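Unit 4: Budgeting for a manipulation project
Notes by Capucine Roussel

Read before the tutorial. Bring a calculator and the Haverford costing sheet.

Start with the quote, then distrust it. The Diritz quote in your reader lists a pair of hand-held grippers at $989. It leaves out freight, spare fingers, cables and the hours somebody spends getting the thing to work. Soltex puts those on a second page, in smaller type, and I would call that the more honest document even though its total looks worse.

Vendors like to talk about the arm. Ask them about labour instead. If your plan depends on people demonstrating kitchen tasks by hand, most of your money goes on people, and the catalogue has no line for them. Put down 80 paid hours for a first round and see what is left for hardware. Several groups last August had nothing left at all and handed in the plan anyway.

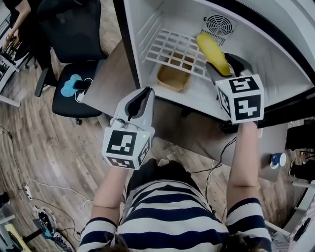 Props and furniture come next. Students write "misc." and a round number. I will send that back. A mini fridge, a table to stand it on, power boards, mugs, something to put on the shelves – each is cheap, and each has to be bought, carried upstairs and stored by someone. Food is a consumable and needs its own line. So do soft fingers, whatever Dondow's brochure says about their service life. The brochure doesn't give the test conditions, so treat the claim as advertising until they do.

Allow for 2 of anything that would stop work if it broke. If you can't afford the second one, say so in the plan and say what you'd do while waiting for a repair.

On payback: I have yet to read a student plan where the payback date wasn't chosen first and the savings worked out backwards. Show your working in the other direction.

Costing sheets are due May 8, 2025. Late sheets lose marks as per the unit outline. Vendor slides can't be cited as a source for running costs.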